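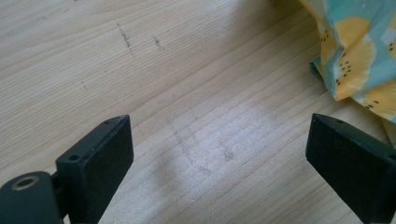

A pale wooden tabletop with a few dark marks near the top.

Inventory weight limits are the most criticised mechanic in survival crafting games, and most of the criticism is aimed at the wrong variable. Players object to the existence of a cap. The fault usually lies in how the cap interacts with storage distance, stack size and the penalty applied once the cap is exceeded.

Clitby is a useful case. At launch the carry limit was fixed, the overload penalty was a full stop, and the nearest storage to most ore deposits was the player's own base. A standard mining run filled the pack in 11 minutes. The walk home took longer than the digging. The August patch raised the cap and left everything else alone, so players dug for longer and then made the same walk. Complaints on the forum continued at the same rate, and the studio appeared surprised by this.

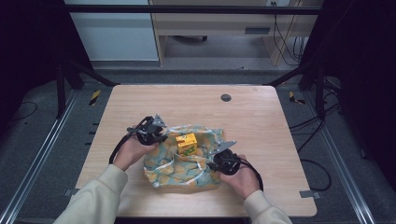

Yvette Arsenault
Columnist, Survival and Simulation

Mernero took the opposite approach. Its cap is lower than Clitby's, but the penalty is graduated: movement speed falls in 3 steps, and stamina regeneration falls with it. A player who is slightly over can still get home, slowly, and will probably have to avoid a fight on the way. The decision to pick up one more stack of copper has a known price. I have put 3,000 hours into survival games of one sort or another, and Mernero is the only one in which I have left ore on the ground by choice.

Stack size deserves more attention than it gets. A weight limit and a slot limit applied together produce two separate failure conditions, and the player is rarely told which one is about to trigger. Clorkitz has both. Feathers weigh almost nothing and stack to a low number, so a pack can be full at a small fraction of its rated weight. The interface shows a weight bar in the favourite position, bottom centre, and hides the slot count behind a tab. Either limit would be defensible alone. With both in force, the weight bar is misleading for any light material.

The usual defence of hard caps is that they encourage outposts. This holds only where outposts are cheap. In Clitby a functional outpost requires a forge and a claim marker, and the marker is a mid-game item. Early players carry the whole cost of the system and have no access to its remedy. Moving the marker down 2 tiers would do more than any further increase to the cap.

Gill, the most popular Clitby mod, removes weight entirely. I don't recommend it for a first playthrough. With no limit, the cart and the pack animal have no function, and a large part of the road-building tree goes with them. Its download count should still be read as a bug report about hauling distance.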